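Sulholm at the Break

January 29, 2019

Sulholm has played 19 games and given up 50 goals. Last year's team had allowed fewer at the same point, with a weaker goalie. I went back through my shot charts to find out where the difference comes from.

The chart has 557 shots against. Most of the increase is from the left circle, and most of those shots follow a failed clear along the boards. The left defenseman goes behind the net, the center stays high, and the winger has one passing option. Ukell read this early in the game last week and sent two forecheckers to the same side on nearly every dump-in.

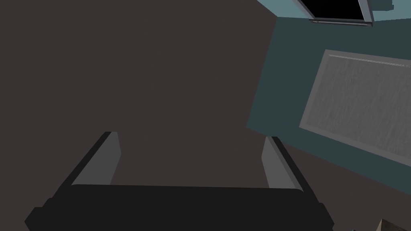

The penalty kill has a separate problem. Sulholm runs a passive box and lets the point man walk the puck to the middle. Against Issa that was fine, as Issa has no right-handed shot on its first unit. Against Basell it cost six goals in two meetings, all of them one-timers from the same spot.

I would start with the center. Dropping him below the hash marks on every clear gives the defenseman a short pass and costs a little speed on the rush. Sulholm scores very little on the rush anyway.

The next game is at Basell. I will chart it by period this time and keep the power play shots on their own sheet. The regular season ends in April.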